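4.2 Finger pads

The second hand-held gripper was fitted with flat rectangular pads and compared with the curved pads supplied in the Todier kit. Both sets attach with small screws to the same linkage, so the arm geometry did not change between tests. Vangelis Katsaros recorded the camera data and Maximiliano Quintana carried out the grasps.

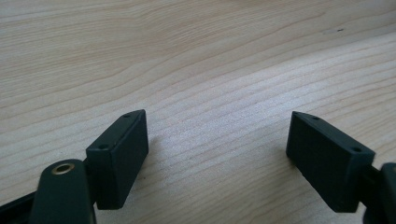 Figure 6. Flat pads with the jaws open over the wooden tabletop, seen from the gripper camera.

Each set was used for 40 grasps on the same test parts. The flat pads held the part until release in 30 of these. The curved pads did better on cylinders and worse on thin plates, where they tended to rotate the part during closing.

Camera exposure was fixed for all runs. Pad tracking worked on almost 2,000 images, but the dark plastic gave weak edges in low light. A lighter pad colour should be tried before the Hiketti controller is added in September. Raw grasp results are listed in Appendix B.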